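Frequently asked questions: the Sekevari ceasefire and the monitoring mission

Last updated 31 May 2025

We get a stack of mail about the Sekevari valley, and we love it. Keep it coming! These are the questions that turn up most often, answered as plainly as we can manage.

Who is fighting whom?

The two sides are the provincial government in Dastunard and the Hartono Front, an armed movement that grew out of the upland districts. They fell out over river tolls and land titles, and the shooting started last October along the road that links the upper and lower valley.

What does the ceasefire cover?

Heavy weapons, mostly. Both sides agreed to pull artillery and rocket launchers back 30 kilometres from the river. Small arms stay where they are, so you'll still read about rifle fire at checkpoints. It's a real weakness in the text, but the quiet over the lower towns is a wonderful change all the same — the morning market in Dastunard is open again and the ferries are running.

How long does it last?

It runs for six months and can be renewed if both sides sign. Either side can walk away on 30 days' written notice.

Who are the monitors?

They're unarmed civilians, working in pairs from two field offices, one on each bank. They drive the river road, take reports from residents and write up what they find. They can't arrest anyone or order a unit to move. What they can do is put a breach on paper with a place and a time beside it, and we reckon that's worth a great deal more than it sounds.

What is the Voltell line?

You'll see this name in almost every report. It's the boundary between the two zones of control, named after the village of Voltell, where the maps were initialled. It follows the river for most of its length, then cuts across farmland to the old quarry. The farmland stretch is where most of the arguments happen, as several families have a house on one side and paddocks on the other. 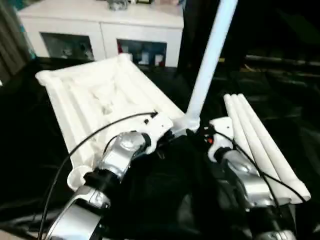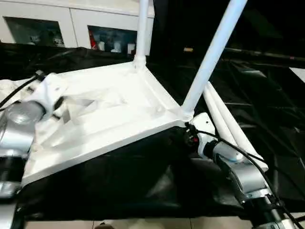
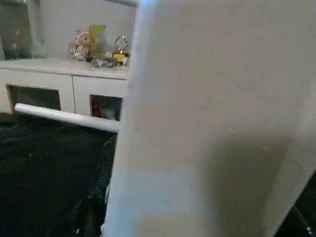 Has the line actually held?

Mostly, yes, though opinions differ. A reader in Voltell wrote to tell us we were being too cheerful: the line holds in daylight, but after dark the patrols drift across the paddocks and the gates are left open, and a breach that isn't seen doesn't get written up. It's a fair point, and we've changed our wording on the map page.

Can people cross it?

Yes, at the bridge and at the ferry landing, with an identity card. Farmers can ask for a seasonal pass to reach their own land. Trucks need a separate permit and the wait can be long.

What about prisoners?

Exchanges are dealt with in a separate annex that hasn't been published. We've asked for it and will keep asking.

Where do you get your information?

From the mission's public bulletins, statements by both sides, and readers in the valley who are generous enough to write. Where accounts clash, we print both and say so.

Can I republish your maps?

Please do! Schools and community papers are especially welcome. Leave the colour key on and use the latest version, as the quarry section has been redrawn.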